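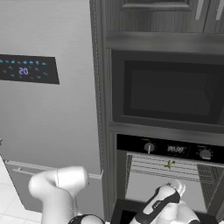

About the Mitbridge Family History Society

29/09/2024
By Gladys Rashidi, Secretary

The Mitbridge Family History Society exists to encourage the study of family and local history in the town of Mitbridge and the surrounding parishes of Hopkin and Sterness. It is open to anyone with an interest in the subject, whether or not their own family came from the district. The Society now has 414 members, many of whom live at a distance and take part by post and online.

The Society was founded by a small group of researchers who had met while transcribing the burial registers of Hopkin parish church. Their typed index, bound in green card, was the Society's first publication and is still consulted in the library. Transcription has remained at the centre of our work. Members have since completed the baptism and marriage registers for both parishes, the surviving rate books for Mitbridge, and the admission registers of Sterness School up to the point at which access is restricted.

Library and research room

The Society's library is held on the upper floor of Brillex House, Mill Lane. It contains 600 printed volumes, together with maps, trade directories, pedigrees deposited by members and a collection of microfiche for which two readers are provided. Visitors may consult the collection free of charge during opening hours. Borrowing is limited to members, and items marked with a red label may not leave the building.

A member of the library team is on duty at each session and will help newcomers to find their way through the census, civil registration and probate indexes. Those who are unable to visit may submit a written enquiry. The research service will undertake a search of up to four hours on behalf of an enquirer, and a scale of charges is available on request. We regret that the service cannot trace living persons.

Meetings and courses

Talks are given monthly except in July, when the Society holds its annual outing to a record office or place of historical interest. Recent subjects have included apprenticeship records, the reading of Tudor handwriting, Methodist circuits in the Sterness district and the use of DNA results alongside documentary evidence. Visitors are welcome at all talks – a small charge is made at the door to those who are not members.

A beginners' course is held each autumn. Places are limited to 40 and are allocated in order of application. No previous knowledge is assumed, although applicants are asked to bring whatever certificates, letters or family papers they already have.

Publications

The Society's journal, The Mitbridge Ancestor, appears 4 times a year and is sent to all members. Articles, queries and corrections to earlier issues should be addressed to the Editor. Contributors retain copyright in their work. Back numbers are held in the library, and an index of surnames may be searched there.

Governance

The Society is governed by its constitution, the current text of which was adopted at a general meeting of members. Officers are elected annually and give their services without payment. Accounts are independently examined and presented at the annual general meeting – copies may be requested from the Secretary by any member.

Membership runs for twelve months from the date of joining. Application forms may be obtained at any meeting, from the library or by writing to the Secretary at Brillex House.

Recent items

Hopkin burial index: corrections and additions
Sterness School admission registers: what may be consulted
Surname interests submitted by new members
Reading Tudor handwriting: notes from the talk
Library opening hours over the winter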